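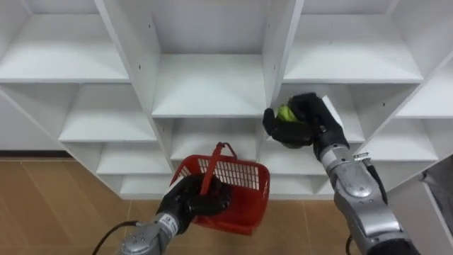 Hellström Trerov im Test: offenes Fächerregal in Weiß

Von Linnea Sæther
Veröffentlicht am 08.08.2024

Offene Fächerregale gibt es in jeder Preisklasse, und auf Produktfotos sehen sie fast alle gleich aus. Die Unterschiede zeigen sich beim Aufbau und später an den Böden, wenn Bücher und Ordner ein paar Wochen darauf gestanden haben. Das Trerov von Hellström liegt preislich im oberen Mittelfeld. Ich habe es im Juni beim Onlinehändler Zotonley bestellt und selbst bezahlt, 464 Euro inklusive Lieferung bis in die Wohnung. Getestet habe ich die weiße Ausführung mit Rückwand.

Vorher stand an derselben Stelle ein Fuddale, das nach zwei Umzügen so wacklig geworden war, dass ich es nur noch mit Keilen gerade bekam. Ich vergleiche im Text deshalb öfter mit diesem Modell. Es kostet deutlich weniger und ist vermutlich das Regal, das die meisten Leser als Alternative im Kopf haben.

Lieferung und Verpackung

Das Regal kam in 4 Paketen. Zwei davon sind so schwer, dass man sie nicht allein durch ein Treppenhaus tragen sollte. Die Spedition rief am Vorabend an und nannte ein Zeitfenster von drei Stunden, das eingehalten wurde. Die Kanten der Platten waren mit Pappwinkeln geschützt, dazwischen lag Schaumfolie. Styropor gab es keines, dafür sehr viel Karton. Meine Papiertonne war damit zwei Abholungen lang voll.

Eine Seitenwand hatte an der Unterkante eine Druckstelle, etwa so groß wie ein Daumennagel. Sie liegt zur Wand hin und fällt nach dem Aufbau nicht auf. Ich habe sie trotzdem gemeldet. Zotonley bot mir zwei Tage später einen Austausch der Platte oder eine kleine Gutschrift an, ich habe die Gutschrift genommen. Der Kontakt lief über ein Formular, eine Telefonnummer habe ich auf der Seite nicht gefunden.

Alle Beschläge waren vollzählig, sortiert in nummerierten Tütchen. Beim Fuddale lag damals alles zusammen in einem Beutel, und eine Stunde ging allein für das Sortieren drauf.

Aufbau

Die Anleitung kommt ohne Text aus und besteht aus Zeichnungen. Die meisten sind eindeutig, zwei sind es nicht. In der ersten geht es um die Ausrichtung der senkrechten Trennwände: Die Bohrungen für die Böden sind nicht symmetrisch, und die Zeichnung zeigt den Unterschied so klein, dass ich ihn übersehen habe. Wer eine Trennwand verkehrt herum einsetzt, merkt das erst zwei Schritte später und muss dann alles wieder lösen. Ich würde die Platten vor dem Zusammenstecken nebeneinander auf den Boden legen und mit Bleistift an der Oberkante markieren.

Die zweite unklare Stelle betrifft die Wandbefestigung. Die Winkel liegen bei, Dübel und Schrauben für die Wand nicht. Das ist bei den meisten Herstellern so und lässt sich mit den vielen verschiedenen Wandarten begründen. Ein Satz dazu auf der Produktseite wäre trotzdem hilfreich gewesen, denn bei mir war es Samstagabend, als ich das festgestellt habe.

Gebraucht werden:

ein Kreuzschlitzschraubendreher, besser ein Akkuschrauber mit niedrigem Drehmoment
ein Gummihammer
eine Wasserwaage
ein Bohrer passend zur Wand
eine Decke oder ein alter Teppich als Unterlage

Der Sechskantschlüssel liegt im Karton. Er ist kurz und nach einem Nachmittag tun die Finger weh, mit einem passenden Bit geht es schneller. Zu zweit haben wir knapp vier Stunden gebraucht, die falsch eingesetzte Trennwand eingerechnet. Das Aufrichten geht nur zu zweit. Man sollte vorher die Deckenhöhe prüfen, das Regal wird im Liegen zusammengebaut und braucht beim Kippen mehr Platz, als es später im Stehen einnimmt.

Verarbeitung

Die Oberflächen sind glatt und gleichmäßig weiß. Die Kanten sitzen sauber und ich habe beim Darüberstreichen keine scharfe Stelle gefunden. An den Kreuzungspunkten von Trennwänden und Böden schließen die Platten fast überall bündig. An einer Stelle bleibt ein Spalt, in den man ein Blatt Papier schieben kann. Nachziehen hat daran nichts geändert.

Die Schraubenköpfe an den Außenseiten werden mit weißen Kappen abgedeckt. Der Farbton der Kappen ist eine Spur wärmer als der der Platten, bei Tageslicht sieht man das aus der Nähe. Zwei Kappen habe ich beim Eindrücken verbogen, Ersatz lag bei.

In den ersten Tagen hat das Material gerochen. Stark war es nicht, aber bei geschlossenem Fenster deutlich wahrnehmbar. Nach etwa 9 Tagen war der Geruch weg. Wer das Regal in ein Schlafzimmer stellt, sollte es vorher möglichst ein paar Tage lüften lassen.

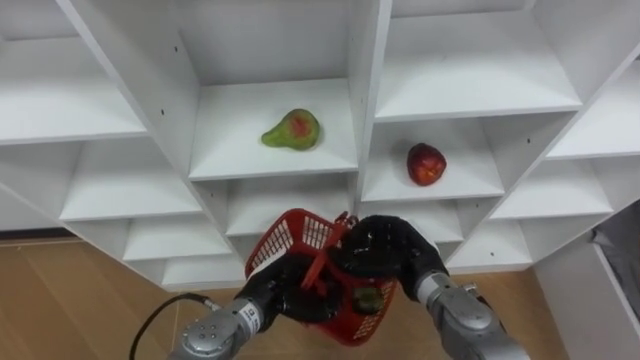
Eine Birne in einem der Fächer.

Was hineinpasst

Ordner stehen aufrecht und haben nach oben genug Luft, um sie mit einem Finger herauszukippen. Bildbände im Großformat passen meistens hochkant, ein paar sehr hohe Kunstkataloge musste ich legen. Für Schallplatten ist die Tiefe ausreichend, vorn bleibt ein schmaler Streifen frei. Taschenbücher kann man in zwei Reihen hintereinander stellen. Ich mache das nur bei Krimis, die ich ohnehin nicht noch einmal lese.

Körbe und Boxen anderer Marken passen zum Teil, hier lohnt sich das Nachmessen. Meine alten Stoffboxen aus dem Fuddale sind ein wenig zu breit und schleifen an den Trennwänden. Hellström verkauft eigene Einsätze mit Schubladen oder Türen, die ich nicht ausprobiert habe. Der Preis für einen Schubladeneinsatz ist mir im Verhältnis zum Regal zu hoch.

Belastung

Hellström gibt für jeden Boden eine Höchstlast an, und zwar in der Anleitung auf der letzten Seite, dafür gut lesbar. Ich habe mich daran gehalten. Ein Fach ist seit dem Aufbau komplett mit Aktenordnern gefüllt, eines mit Schallplatten, eines mit Kochbüchern. Nach sechs Wochen habe ich eine Metallschiene an die Unterseiten gelegt. Unter den Kochbüchern und den Ordnern war keine Durchbiegung festzustellen, unter den Schallplatten eine minimale. Mein Fuddale hing an vergleichbarer Stelle nach derselben Zeit sichtbar durch.

Seitlich schwankt das Trerov an der Wand verschraubt nicht. Unverschraubt habe ich es kurz geprüft und würde davon abraten, auch ohne Kinder im Haushalt. Die Rückwand bringt viel Stabilität, sie sitzt in einer Nut und wird zusätzlich geschraubt. Mitten im Raum als Trenner aufstellen kann man das Regal damit nur, wenn einen der Blick auf die Rückseite nicht stört. Die ist unbehandelt und grau.

Der Boden unter dem Regal sollte eben sein. Verstellbare Füße gibt es nicht, nur aufgeklebte Gleiter. Auf meinen alten Dielen musste ich an einer Ecke unterlegen. Bei diesem Preis hätte ich Stellfüße erwartet.

Pflege und Empfindlichkeit

Staub sieht man auf Weiß weniger als auf dunklem Holz, Krümel und Haare dafür sofort. Ein feuchtes Mikrofasertuch reicht. Den Abdruck einer Kaffeetasse habe ich nach einer Nacht ohne Rückstand abbekommen, Filzstift nur mit Radierschwamm, und an der Stelle glänzt die Fläche jetzt anders. Kugelschreiber habe ich an der Unterseite eines Bodens probiert, er blieb als blasser Strich zurück.

Kratzfest ist die Oberfläche im üblichen Rahmen. Keramik mit rauem Fuß hinterlässt beim Schieben graue Spuren, die sich meistens wegwischen lassen. Unter meine Blumentöpfe habe ich Filz geklebt. 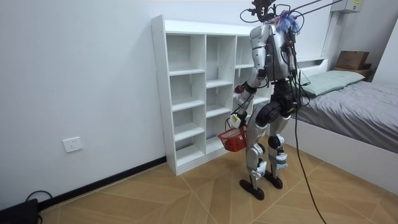
Erfahrungen aus zweiter Hand

Meine Kollegin Venla Tuominen hat das gleiche Modell seit gut zwei Jahren im Arbeitszimmer und ist damit einmal umgezogen. Zerlegen ließ es sich ihr zufolge ohne Schäden, beim zweiten Aufbau griffen zwei der Exzenterverbinder nicht mehr richtig. Sie hat bei Hellström Ersatz angefragt und ihn nach einer Woche kostenlos bekommen. Die Kanten der unteren Böden haben bei ihr gelitten, dort fährt regelmäßig der Staubsauger gegen. Nachgekauft hat sie inzwischen ein schmaleres Element aus derselben Serie, der Weißton passt zum alten.

In den Kundenbewertungen bei Zotonley werden vor allem beschädigte Pakete bemängelt. Das Regal selbst kommt dort gut weg.

Preis und Alternativen

464 Euro sind für ein Regal ohne Türen viel Geld. Ein Fuddale ähnlicher Größe bekommt man zum halben Preis, und wer leichte Dinge unterbringen will, etwa Kleidung, Spielzeug oder Körbe mit Bettwäsche, braucht das stabilere Modell nicht. Für Bücher, Akten und Platten würde ich den Aufpreis wieder zahlen. Beim Tischler habe ich für etwas Vergleichbares auf Maß eine Auskunft von gut 1.000 Euro bekommen, ohne Montage.

Pluspunkte

stabile Böden, auch unter Ordnern
saubere Kanten
Beschläge nach Bauschritten verpackt
Ersatzteile offenbar auch nach Jahren erhältlich

Minuspunkte

keine Stellfüße
Anleitung an zwei Stellen missverständlich
Rückseite nicht für freie Aufstellung geeignet
Einsätze teuer

Bewertung

Vier von fünf Punkten. Den einen Punkt Abzug gibt es für die fehlenden Stellfüße und die Anleitung – an der Stabilität habe ich nichts auszusetzen. Nach einem Jahr messe ich die Böden noch einmal nach und ergänze das Ergebnis an dieser Stelle.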